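Steaming Buns at Home Without the Soggy Bottoms

By Evdokia Kourkoulas

Print this page
E-mail this to a friend

I came to steamed buns late in life, after years of baking the other kind, and for the first winter I ate a good many that were gluey underneath and wrinkled on top. I kept at it (January is long in my part of the world, and a warm kitchen with the windows all fogged up is a fine place to spend it!) and by spring I had a few habits that I still follow every time I get the steamer out.

Start with the water. Fill to well below the tray, so that when it comes to a rolling boil it can't spit up through the holes. My old pot had no mark inside, so I scratched one on the handle of a wooden spoon and measured with that, and I still use the spoon out of loyalty. If you're steaming more than one batch, keep a kettle hot and top up between rounds. Cold water stops everything dead and you'll stand there wondering why the second lot took so long.

Then there's what goes under the buns. Parchment squares are the easiest, and I cut a whole stack while the dough is rising. Cabbage leaves work too and smell lovely, though they slide about. Some people simply oil the tray, and on a metal one with small holes that does well enough if you brush it on thin and don't forget the edges. Whatever you choose, don't cover every hole. The steam has to come up somewhere, and if it can only creep around the sides, your middle bun will be raw when the rest are done.

Give them room. They puff up more than you think, and two that touch will tear each other's skins when you pull them apart. I'd much sooner do an extra round than crowd them in, and that goes double if you have company coming and want them to look nice.

Now the lid. Drips are what make those sad yellowish dimples on top. With a glass or metal lid, wrap it in a thin dish towel and tie the corners up over the knob so nothing hangs near the heat. When the time is up, turn the steamer off and let everything sit with the lid cracked for up to five minutes before you lift it all the way. I was far too impatient for this at first, and every bun I rushed sank like a tent with the pole pulled out. Lift the lid away from you, please, with the far edge rising first, and set it down somewhere flat where you won't lean on it.

For getting them out, I like tongs with narrow tips, and I take hold low on the sides with hardly any squeeze. Fingers are quicker but you will be sorry. Keep a couple of folded cloths by the pot for the handles, real cotton ones, and keep them dry, for a damp cloth lets the heat straight through to your hand.

Leftovers freeze beautifully. Cool them on a rack, freeze them on a sheet pan, then bag them up, and steam them again straight from the freezer with no thawing. The microwave will do if you wrap each one in a wet paper towel, but they turn tough as they cool, so eat quickly.

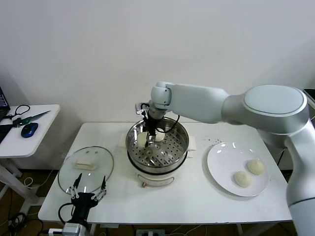 When you've finished for the day, empty the water while you're thinking of it, after unplugging the base if yours is electric and letting it all cool down. Hard water leaves a chalky ring, and a splash of white vinegar left to stand for half an hour takes it right off. Dry the tray standing on its edge so the holes drain.

Print this page
E-mail this to a friend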